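**Ibarra postcards - sleeves, album pages or frames?**

**tinplate_tess**

I've got to the stage where I need to decide how to keep these properly. I started on the Ibarra seaside postcards in August, meaning to buy one or two, and I now have 36 plus a shoebox of doubles. They're in ordinary polythene bags from the stationer's at the moment. The full run is supposed to be 200 cards if you include the winter views, and I don't expect to finish it, but I'd like what I have to stay in the state it's in.

The choices as I see them are the Koleletti album pages, loose rigid sleeves in a box, or framing the best few. What do people use?

**mossbank**

Koleletti pages, four pockets to a side. I've had mine for years with no trouble. They're dearer than they were but you only buy them once. Get the ones that open at the top, as the side-opening ones let cards slide out when you turn the page.

**Gorse_and_Heather**

I'd disagree with that. The top-opening pages are tight on Ibarra cards. The early printing is a touch taller than standard and you end up forcing the corners. I bent two before I gave up. Loose sleeves in a Wutel box for me, standing upright, with a divider between each series.

**mossbank**

Never had that problem, but mine are nearly all the later printing so you could be right. Tess, which have you got?

**tinplate_tess**

Mixed. The ones with the green back are early, aren't they? If so I've 10 early and the rest late.

**Gorse_and_Heather**

Green back with the undivided message side is early. Green back with the line down the middle is the changeover batch, cut to the later size. Measure one of each before you order anything.

**oldpaperman**

I'll put in a word for frames, even though I know it isn't the popular view on here. I kept everything boxed for a long time and hardly ever looked at it. Now I have a few out and swap them over every couple of months.

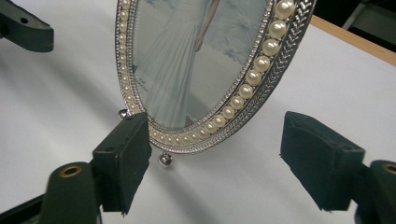 With postcards the first thing to sort out is the mount. Never let the card touch the glass, and never use tape, only paper corners. The second thing is the shape. My silver-coloured oval suits a tall print like the woman in the long pale blue gown, where the folds of the dress run straight down, but an oval takes all four corners off a postcard and on an Ibarra that means losing the caption and the series number. For those you want a plain rectangle with the opening cut slightly larger than the card. The third thing is where you put it. A north wall is best, and never above a radiator.

**Gorse_and_Heather**

I wouldn't frame an early one at all. The blues go first. I bought a card at the Sasta fair that had been on somebody's wall and the sea had turned the colour of weak tea. The seller had it marked as "tinted variant".

**oldpaperman**

If it was in full sun, yes. Mine aren't. I check them against the doubles in the box and can't see any difference.

**Gorse_and_Heather**

You wouldn't after a few months. Give it ten years.

**mossbank**

Tess has a shoebox of doubles, so frame one of those and keep the better copy put away. Seems simple enough to me.

**penny_reds_not_blues**

Does anyone else use the Sasta sleeves? They're cheap, a pack of 1,000 lasts forever, and they fit both sizes. A bit cloudy, but fine for storage.

**Gorse_and_Heather**

Fine for doubles. I wouldn't leave a good card in one as they go sticky in a warm room. Mine were in the loft though, so that may have been my own doing.

**penny_reds_not_blues**

Mine are in a cupboard under the stairs and they haven't gone sticky.

**tinplate_tess**

Thanks all. I measured them this evening and the early ones are taller, by the thickness of a coin or so. The changeover card matches the late ones, as you said. I'm going to get rigid sleeves and a Wutel box for the early cards, Koleletti pages for the rest, and put one of the doubles in a plain frame in the hall, where it gets no sun.

One more question - do the Wutel boxes come with dividers or do I need to buy those separately?

**Gorse_and_Heather**

Separately. Cut your own from acid-free card, it costs a lot less.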